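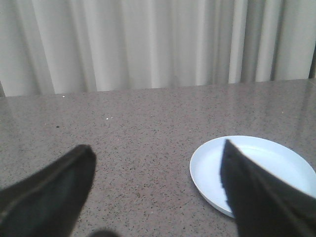

Plates, crumbs and a great deal of patience

I said last time that I would write something about the kitchen work, and then July ran away with me, as it does. So I have made a pot of tea and I am going to try to get it all down in one go, which means it will wander a bit. Sorry in advance (my sister says I have never told a story in a straight line in my life, and she is quite right).

For those who are new, I spend my working days in Zornurstead collecting examples for a robot arm to learn from. The project is called Mostden. I guide the gripper through some small household job, the small camera near the fingers records what it sees, and later on the learning side of the team feeds the whole lot in and we find out what it made of it all. The job this month is plates. Go to the plate, take it by the rim, lift it, put it down somewhere else on the counter, let go. You would do it without thinking while talking to somebody about the weather!

We have 1,013 examples of it now. I was so pleased when we went over the thousand that I went out and bought buns.

The plate we are using most is a plain shallow one, very pale, with a rim that only comes up a little. I had hoped for something with more of a lip, because a shallow plate gives the fingers so little to get hold of. You have to come in low and from the side, one finger under the curve and one over, and if you are a touch too high you just stroke the edge and close on nothing. My first afternoon was nearly all of that. Seija Kauppinen, who sat with me while I was learning, kept telling me to slow down before the rim and not at the rim, and I have it written on a scrap of card now. It is the best piece of advice I have had in this job.

Then there is the countertop. I love it as a countertop – speckled stone, dark flecks and light flecks all mixed up, lovely and shiny – and I would happily have it in my own kitchen. For our purposes it is a bit of a beast. The pale curtain behind it glows with the light coming through, and the polish picks that up and throws soft bright streaks towards you along the stone. Shift the arm and the streaks look different. We talked about laying a cloth over it and decided against, and I am glad. People have shiny counters. If the thing can only pick up a plate from a nice dull cloth then we haven't taught it much.

It was the same argument with the crumbs. I am a wiper by nature. My mother was a wiper. When I started I would have the counter spotless before each go, and Seija very gently asked me whether I thought every kitchen in the country looked like that at four in the afternoon. So now a few specks and crumbs can stay where they are, and I sit on my hands. A white crumb on that stone shows up far more than you would expect, and I want plenty of examples where it is simply there and the fingers go past it to the plate.

What else? We moved the plate about a lot. It is so easy to set it down in the middle every time, and if you do, the arm learns to go to the middle. I now make a point of putting it well over to one side, close in, or where the camera catches only part of the rim. Those are the fiddly ones. I threw out 118 early goes, mostly because I had dithered, waving the fingers about over the plate while I made up my mind. A dithering teacher makes a dithering pupil, Seija says, and having watched the first trial run I have to agree with her. It hovered exactly the way I hover. I was mortified and rather touched.

I do them in sets of 12 and then get up and walk round the room, otherwise my shoulders go and the lifts get jerky. Next month it is bowls, and after that cups with handles, which I am already dreading. If anyone reading has done this sort of work with cups, do write and tell me how you came at the handle. I will put the kettle on again and read every word.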